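**Board: Cleaning, Degreasing & Finishing > Trays, baskets, tanks**

**Thread: Perforated steel trays for small parts - is anyone getting their money's worth?**

### brasswool (original post, 10th May)

I keep getting told to buy a "proper" perforated stainless tray for my small stuff. Bushings, little pinions, splined collars, that kind of thing. Right now I use a plastic colander with the feet sawn off, and a kitchen sieve for anything tiny. Total outlay was close to nothing.

Kalport wants $98 for theirs. For a sheet of steel with holes in it. The product page says "faster drainage, cleaner parts, longer life" and then shows a photo of the tray with nothing in it, so I have no clue what size of part it's meant for.

What I'd like to hear from people who own one:

- Do small parts stay put or do they roll to one corner and bang into each other?
- Do round parts leave a ring of crud where they sit on the metal between the holes?
- Is there any reason to pay for perforated walls when it's the floor that does the draining?

I'm not looking for links to the Kalport page. I've read it.

### pinion_pete_no_more

I had the colander setup too. It works until you use a strong degreaser and the plastic goes cloudy and then brittle. Mine dropped a piece of rim into the tank and I spent an evening fishing for it.

That said, $98 is a silly price. Restaurant supply places sell perforated pans for a lot less, and metal is metal. Check the hole size before you order. Food pans tend to have big holes in neat straight rows, and anything skinny goes right through.

### rinsetwice

> metal is metal

It isn't, though. I bought a cheap food pan and it had rust freckles at the corners inside a month. I was using a water-based cleaner and rinsing after. The seller told me it was "surface contamination" and I should scrub it. I scrubbed it. It came back.

I don't know what grade it was and I doubt they did either.

### brasswool

That's what I mean. On one side it's a fancy tray at a fancy price, on the other side it's a mystery pan. Nobody in the middle seems to post pictures with real parts in the thing.

### slowfeed

I've got the Kalport, the deeper one with holes up the sides. Bought it used from a shop that was closing, so I paid nothing like list and I have no reason to defend them.

Your three questions, in order.

Staying put: stand your parts on end and they're fine. Lay them on their side and they roll. I don't know why anyone would expect a flat tray to fix that.

Rings: yes, sometimes. If a part has a wide flat face it traps a bit of cleaner against the steel. I lift mine and set them back down halfway through the drain. Takes no time with a handful of parts and would drive me nuts with a full load.

Walls: I thought they were decoration. I've changed my mind a little. When I tip the tray to pour off, the liquid leaves through the low wall and doesn't pool in the corner. Could I live without it? Sure.

It's sitting on my blue bench cover in the photo, with a couple of short ridged collars in it, so you can judge the holes against the parts. The rows are staggered, which my old pan didn't have, and the top edge is folded over so you can grab it without slicing your fingers.

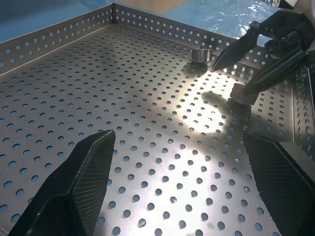 ### brasswool

Okay, thank you, that's more useful than the whole product page. The holes are small enough next to those collars that I'd stop worrying about anything that size. My smallest spacers are another matter.

Still not seeing $98 in it. The folded edge is nice. The floor is sheet metal with holes, same as I said at the start.

What does it do under load? A flat floor that wide must sag.

### slowfeed

Depends what you call a load. I've had it full enough to be unpleasant to carry and the floor bowed a bit in the middle, then went back. The folded lip does most of the work of keeping it square, I think. I wouldn't stand an engine block in it.

For your spacers, use a mesh insert. Or a tea ball. I'm serious about the tea ball.

### kettleblack

Going to disagree with most of the thread. Trays like that are the wrong shape for small parts, full stop. Everything you put in has one face down on steel and that face never gets properly rinsed. Wire baskets touch the part at thin lines and drain from every side.

I use a Tomo basket. It looks like something out of a deep fryer and it's ugly and it cost me less than lunch for two. I clean gears for small hand-cranked machines and they come out fine.

The perforated ones look good in photos. I think that's a large part of why they sell.

### rinsetwice

The Tomo one scratched every soft part I put in it. Brass and aluminum both. The wires cross over each other on the inside and there's a little burr at nearly every crossing. I went over mine with a file and gave up partway.

If all you clean is hardened steel, I guess you'd never notice.

### kettleblack

Mine has no burrs. Maybe they changed suppliers. I'd send it back.

### rinsetwice

I bought 2 of them, months apart, and both were the same. Past the return window on the first and the second wasn't worth the postage.

### pinion_pete_no_more

You two are arguing about a fryer basket.

To the face-down thing: just don't put the important face down. If a collar has a bore with a good finish and teeth on the outside, stand it on whichever end doesn't matter. I've done it that way for years in a perforated pan and I don't get rings I'd care about. A quick blow with the air line and you're finished.

### kettleblack

"Rings I'd care about" is doing a lot of lifting in that sentence.

### oilcan_ordinary

I work in a place that runs a proper wash line, so maybe I can be useful on the spacing thing. We had a count done when we switched trays and one batch was 1,143 small fittings, all stood upright, none touching. Took forever to load. They came out well. The next shift poured the same fittings in loose out of the bin, same tray, same wash, and they had marks where they'd knocked together and dirty patches where they'd nested.

So I'd put how you load it ahead of what you load it into. Our trays are Abdella, bought in bulk, and I couldn't tell you what one costs. They're heavier than they need to be.

For a bench with a few parts at a time, leave a finger's width between them and don't overthink the rest.

### brasswool

I like that answer but it also sounds like an argument for my colander. If spacing is what matters, then I can space things in a colander.

### oilcan_ordinary

Try standing a short collar upright on a curved floor. It'll be on its side the moment you pick the thing up. A flat floor is worth having. Whether it's worth that price to you, I can't say.

### brasswool

Fair. I'll give you the flat floor.

### stillsoaking

Has anyone looked at Cluseria? They do a perforated tray with a clip-on lid, and dividers you can slide around. I've had it in my cart since December and I keep not buying it. The reviews all sound like they were written by the same person.

### slowfeed

I handled one at a friend's place. The lid is decent. The dividers are thin and rattle, and they don't reach the floor, so a small part scoots right under. Kind of defeats the purpose of a divider.

The tray itself was thinner than mine and the top edge wasn't folded, just deburred. It felt all right in the hand. I'd worry about it going out of square.

### stillsoaking

Good, that saves me some money. Emptying the cart.

Side question for you. Do you leave your tray on that blue cover when parts are draining? I'd have thought it would sit flat against the cover and hold the liquid there, holes or no holes.

### slowfeed

No, draining happens over the sink on two strips of wood, or across the rinse tub if it's free. The bench is for sorting and inspection afterward. You're right that flat on a sheet is a bad place to drain. The liquid goes through the holes and then has nowhere to go, and it'll creep back up under the parts.

People miss this and then blame the tray. I did it myself at first.

### kettleblack

So the $98 tray needs strips of wood to work. Noted.

### slowfeed

So does your basket, unless it floats.

### kettleblack

It has a hook.

### pinion_pete_no_more

He's got you there.

### brasswool

All right, where I've landed. I'm not paying list for the Kalport. I found a used perforated tray at a surplus place for 10 dollars, no name on it, and I'm picking it up this week. Flat floor, staggered holes as far as I can tell from the listing, plain walls. I'll take a magnet along, for whatever that's worth, and I'm going to leave it wet overnight before I trust it with anything.

If it freckles, I'll post the photos and rinsetwice can say so.

I'm keeping the sieve for spacers. I tried the tea ball last night and it's irritating to open with gloves on, but nothing got out.

### rinsetwice

The magnet won't tell you much. Some of the decent stuff pulls a little after it's been bent, and some of the bad stuff doesn't pull at all. The overnight test is the one I'd go by. Leave it two nights, mine looked perfect after the first.

### brasswool

Two nights, then. And I'm looking hard at the corners.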